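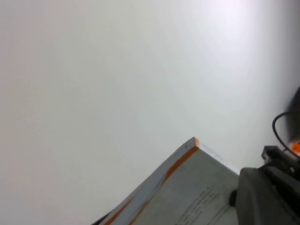 Something to read at our Claradstead office.

About Pimura

Pimura makes indexes. We mean the pages at the back of a book, where you go to find out whether the author has mentioned you. We work for publishers, universities, local historians, the occasional shire council and a steady trickle of people who have written one very long book and would like it to be over.

We've been at it for 11 years, from two rooms above a shoe repairer in Claradstead. The stairs are steep and the doorbell works if you lean on it. Clients are welcome to visit and hardly ever do, as the whole business can be done by email and most of our authors are by that stage sick of the sight of their own manuscript.

How we started

Pimura began as a typesetting business. In the first year we laid out a history of the district's butter factories, 332 pages, and were asked near the end if we could "pop an index in". We said yes. It took longer than the typesetting. There were four separate families called Dlamini in the book, two of whom had fallen out over a cream separator, and each wanted to be quite sure they hadn't been filed under the other.

By the time it went to the printer we had learnt that indexing was harder than layout, paid slightly worse and was a good deal more interesting. We sold the big monitor and have been indexers since.

The name came from an error in that first index. It was supposed to be a place name, it was spelt wrong on page 258, and no such place exists. We liked the look of it. The author was gracious about the mistake once we offered to put it on our own letterhead, where it has stayed.

What we do

Back-of-book indexes for non-fiction of all kinds: history, law, cookery, natural history, biography, engineering, gardening, memoirs of a certain length. Cookbooks are the hardest. People look for the same pudding under apple, crumble, dessert, winter and Nan's, and all of them are right.

Journal and series indexes, single volumes or long cumulative ones going back to when the journal was stapled.

Index repairs. If you've had an index generated automatically and found that it lists every appearance of the word "water" in a book on irrigation, we can usually save some of it. We'll tell you if we can't.

Tables of cases, lists of species, gazetteers and other things that go at the back of books and make reviewers feel looked after.

Proofreading, if we're already indexing the book. We read every page anyway, and it seems rude to say nothing.

What we don't do

Fiction, with one exception, a fantasy trilogy whose author wanted an index of swords. There were 357 entries. We enjoyed it enormously and have promised each other never to do it again.

We don't do rush jobs over the Christmas shutdown. We don't do indexes to settle scores, either. It is quite possible to be savage in an index (see "Brother-in-law, debts of") and we've been asked more than once. You're welcome to add that sort of thing yourself after we've handed over the file.

How we work

You send us final page proofs. By final we mean that the page numbers aren't going to move. Every author tells us the pages aren't going to move. We now have a paragraph on this in our terms, in bold, and we charge for the second go.

We read the book right through once without marking anything, preferably in a comfortable chair. On the second read we start making entries. The third pass is spent arguing about them. Should it be "Drought" or "Rainfall, lack of"? Does a person who appears once, falling off a wharf, get a line? (Yes. They've been through enough.) If you have strong feelings about headings, tell us early – we'd rather have a page of your opinions in September than a phone call from the printer's in November.

The entries go into Culik, the program we built for ourselves in the third year after losing a whole letter S to a spreadsheet. Culik sorts, checks for loops and complains when a cross-reference leads nowhere. It has no opinion on whether an entry is useful, which leaves us something to do. We've had a few offers to buy it. The buyers generally lose interest on seeing it, as it is grey all over and the help file consists of one line saying "ask".

You then get a draft, a short list of queries and a week to object. Most books take us three to four weeks from proofs to finished index. Multi-volume works take as long as they take, and we'll give you a date and stick to it.

Technical and specialist titles

A good share of our work is now in science and engineering, and we keep reference books at hand for it. We borrow terms from them, check our spellings against them and settle disputes with them. Some are in English, and some are in Chinese, for checking terms in translated titles. In theory each one goes back where it came from at the end of the day. In practice there's a well-established system in which the book you want is under a mug.

We aren't engineers. An index is for someone who half remembers something, and being a reasonably bright outsider is handy for that. When a subject goes past us we send the list of headings to a specialist reader and pay them properly, and their fee is in the quote from the start.

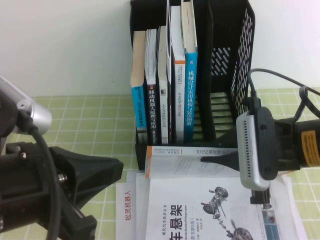 Prices

We charge by the indexable page, with a higher rate for dense material and a lower one for books with a lot of photographs of boats. Send us a sample chapter and we'll send back a fixed quote, usually by the next afternoon. The quote doesn't change unless the book does.

Community history groups get a reduced rate. This began as a favour and has become a substantial part of the calendar, because every hall, netball club and rural fire brigade in the region seems to be coming up to its centenary. We've learnt a lot about tennis court resurfacing. If your group has no budget at all, get in touch anyway; we take on two books a year for the price of a copy and an invitation to the launch, provided there's a decent spread. Lamingtons have been known to influence the waiting list.

Learning to index

In winter we run an evening course in the downstairs room at the Claradstead School of Arts. It goes for six weeks, starts at 6.30 pm and attracts retired librarians, people between jobs and at least one person each year who thought it was about share market indices. They're usually too polite to leave, and a couple have turned out rather good at it.

You'll index a short book from start to finish and have it marked by everyone else in the room, which is bracing. Bring a pencil and a jumper. The heater is on a timer and we've never found out who set it.

Working for us

We're a small outfit and jobs don't come up often. When one does we put it on this site and leave it there for a month. We ask applicants to index one chapter, paid, and we read what comes back before we read the CV. Neatness is useful. So is a certain stubbornness over commas.

Common queries

Can't the word processor do this? It can make a list of words. Try looking up something in one.

Can I do my own index? You can, and some authors do it beautifully. If you'd like to try, we offer a two-hour review of your draft at a flat fee, and we won't be smug.

Will you sign a confidentiality agreement? Yes. We've read a great many unpublished memoirs and have forgotten all of them.

Do you index e-books? Yes, with linked entries. Please tell us at the start if there'll be an e-book as well as a print edition, so we can set up the files for both.

Do you get your name in the book? Only if the publisher offers. It's nice when they do. We look ourselves up.

Finding us

Pimura is upstairs in Claradstead, over the shoe repairer, opposite the post office. Office hours are 9 am to 4 pm on weekdays. Parking is out the front, one hour, and enforced with real enthusiasm. For quotes, use the form on the contact page and attach a sample chapter as a PDF, with the total page count and the date your printer thinks it's getting the files.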